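Programs > Reports > Tonard

Overview Reports Funding Contact

3 min read

Tonard Visitor Lodging Program: Progress Report to the Omska Fund

Prepared by Honeylyn Tan, program manager

This report covers work on the shared booking service for small rental owners in the Tonard valley. The grant pays for listing support, owner training and the first year of the booking calendar. Spending is within the approved budget, and one of the planned items is late.

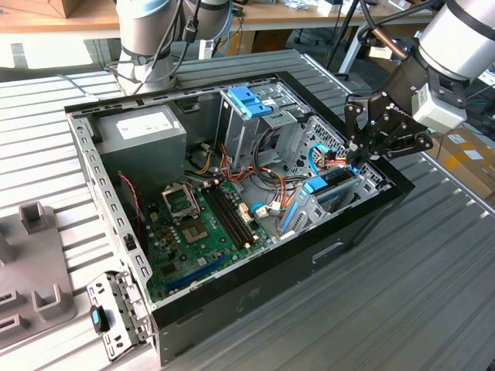
TONARD, March 10, 2025

Listings. The service now carries 191 rental properties, against a target of 200 for the end of this period. Most are cabins and apartments let by owners who have one place only. The shortfall is in the upper valley, where several owners wanted to see a full season of results before signing. Hywel Watkins has visited most of them and expects enough to join before summer to close the gap.

Each listing is checked before it goes live. We look at the sleeping arrangements, the parking notes, the cancellation terms and whether the cleaning fee is shown with the nightly rate. The fee was the most common problem. Owners were adding it at the last step of booking, and guests complained. The listing form now asks for it on the first page, and a listing can't be saved without it.

Bookings. Guests made 541 bookings through the shared calendar in this period. Weekend stays filled first, as expected. Midweek stays are still weak outside school vacations. Omid Mousavi is testing a lower midweek rate with a group of owners near the lake, and we will include his results in the next report. It is too early to say whether the lower rate brings in new guests or just moves weekend guests to cheaper nights.

Double bookings remain a concern. They happen when an owner takes a phone reservation and doesn't block the dates the same day. We have asked owners to update the calendar before confirming by phone. Some do. A text message reminder is being set up for those who don't.

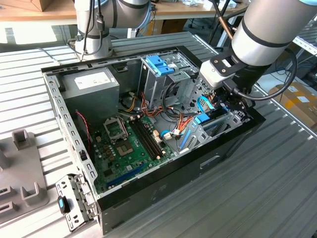
Open desktop tower with the CPU socket empty.

Owner training. We have held the planned sessions on pricing, guest messages and house rules. In total 91 owners attended at least one. The pricing session had the best turnout and we would like to repeat it. Benedetta Lo Presti rewrote the handout on house rules after the first session, when owners told her the sample was too long to leave in a rental. The new version fits on one page.

Attendance from Rarham was low. The drive is long in winter and the sessions started at 6 p.m. We plan to hold the next one there, at midday.

Late item. The guest guide to the valley was due this month and isn't finished. The text is complete in English. The bus and ferry section has to wait for the summer timetable, and the Lapiņa trail map needs a new legend. Timothée Collet has taken over the guide

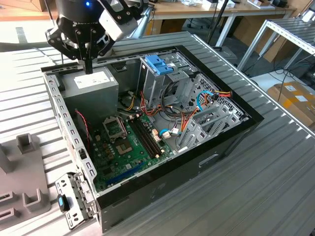 and will send a proof to the fund once the timetable is out. No extra money is needed for this. We do ask that the printing line be carried over into the next period.

Next period. Work will go to the upper valley listings, the midweek rate test, the text reminders and the Rarham session. We would also like to discuss whether owners should start paying a small yearly fee when the grant ends. A draft fee table will come with the next report, and comments on it can go to Honeylyn Tan.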